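# Cooking for One in Shared Housing: Can an Electric Multi-Cooker Replace the Stove?

Noboru Okabe
Household Technology, term project
Submitted 25/11/2018

## 1. Background

I live in Brollanham Hall, where 29 students share one kitchen on each floor. The kitchen on my floor has two stoves, and one of them had two dead burners for most of the fall. Between six and eight in the evening there is usually a line. People in my hall either eat late, eat cold food, or spend money at the Devell Street takeout places.

The hall rules allow one small cooking appliance in the study room, as long as it stands on a hard surface and is unplugged when the room is empty. I wanted to find out if an electric multi-cooker used there could cover the dinners I would otherwise make on the stove. By "cover" I mean that the food is fully cooked, I would be willing to eat it again, and the whole job from washing rice to washing dishes fits in an evening with homework in it.

The project started in February as a comparison of three appliances. I dropped the other two (a microwave steamer and a small hot plate) when the hot plate was ruled out by the hall office and the steamer lid cracked.

## 2. Method

I cooked the same four dishes several times each, once on the shared stove and the rest in the cooker:

- white rice
- lentil soup
- steamed carrots and potatoes
- noodles with egg

Recipes came from the Mishra student cookbook, which the library has in two copies. I halved everything. For soup I used 500 ml of water to one cup of lentils in the first trial and then added more, as explained below.

For each dish I wrote down when I started preparing, when the food was ready, and when the last dish was dry and put away. I also wrote a short note on taste and texture right after eating. My roommate tasted the food in most trials and wrote his own note before reading mine.

I did not measure electricity use. The meter I borrowed from the physics lab gave a different reading every time I plugged it in, and I did not trust it enough to report the numbers.

## 3. Setup

The cooker is a wide, round model with a glass lid and one main dial on the front. I put it on the dark table by the white wall, where it could stay between trials. The first place I tried was a shelf under a cabinet, and steam collected on the underside of the cabinet door, so I moved it.

Bowls and plates are my own. The knife, cutting board and strainer belong to the kitchen and had to be carried back each time. That walk is included in the cleanup times.

## 4. Results

**Rice.** This was the best result. Stove rice burned on the bottom once when I was called away to the phone. Cooker rice did not burn in any trial. The grains were softer than I like with the cookbook amount of water, and using a little less fixed it.

**Lentil soup.** The first trial came out more like a paste. With an extra cup of water it was good, and my roommate could not tell it from the stove version. It took longer than on the stove, but I did not have to stand next to it, and I got through most of a chemistry problem set.

**Carrots and potatoes.** Mixed. Carrots were fine. Potatoes cut in large pieces were still hard in the middle when the carrots were done. Cutting the potatoes half as thick as the carrots evened it out. I would not bother with whole potatoes.

**Noodles with egg.** The weakest dish. The water foamed up and reached the lid, and I had to lift the lid to let it settle. The eggs set unevenly. On the stove this meal is fast and easy, and I see no reason to make it any other way.

## 5. Handling and Cleaning

Most of my notes ended up being about handling, which I had not planned for.

The glass lid is useful. I could check on the food without letting the steam out, at least until the glass fogged over. The lid knob is easy to grip with a folded towel. The side handles are short, so I used a towel on those as well and always let the cooker cool before moving it.

I first kept the plate on the far side of the table and dripped on my notes when serving. Keeping it right next to the cooker solved that. 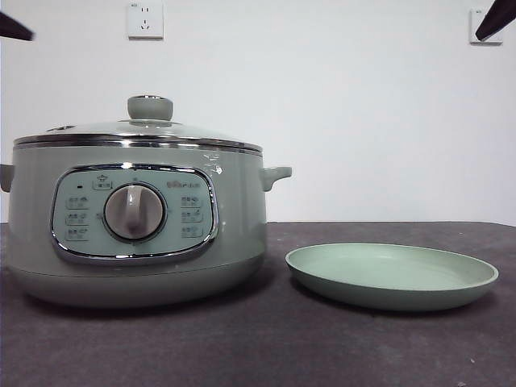
*Figure 1. The multi-cooker with its lid on, and the shallow green plate to the right of it.*

The rim of the lid needs more care than the rest. It is shiny metal and shows every dried drop, and starch from the rice water gets in where the metal meets the glass. An old toothbrush worked. The outside of the body only needed a damp cloth. I wiped the ring around the control panel with a dry one.

## 6. Cost

I bought the cooker secondhand from the Vikard exchange board, so my price is not a fair guide to what a new one costs. Groceries for all trials came to 1,587 yen. The same number of dinners from takeout would have cost me several times that.

## 7. Conclusions

For rice and soup I would use the cooker over the stove every time. For vegetables it works if they are cut with some thought. For noodles I will keep waiting in line.

There are limits to what I can say. I used one cooker and cooked for one or two people. I also got better at the recipes as I went along, and the stove trials came first, so part of the improvement is probably just practice. If I repeated the project I would alternate the two methods and find a power meter that works.

## 8. Sources

Mishra student cookbook, library copy, chapters on grains and soups.
Brollanham Hall residence rules, section on appliances.
Own cooking notes, February to November.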